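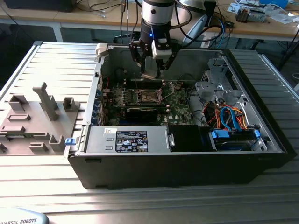

Disposal of old office computers with the drives still inside

Hollon Parish Office
Our office is replacing its desktop computers and wishes to donate the old ones. They hold membership records, some copied from registers going back to 1877. Is it enough to delete the files before the computers leave the building? We have a budget of 300 dollars for the whole matter.
Posted 16 November 2019

Fuentealba
Deleting files is not sufficient. A deleted file can often be recovered with free software. Please remove each drive, or run a full overwrite and keep a written record of the serial number and the date. Solid state drives should be cleared with the maker's own erase tool – an ordinary overwrite may miss parts of them. Please confirm first that your backup opens on another computer.

Truster
We paid 100 dollars to have ours shredded and received a certificate. Ask for one.

Kumance
Check the retention rules for your records before erasing anything. Ours had to be kept until April.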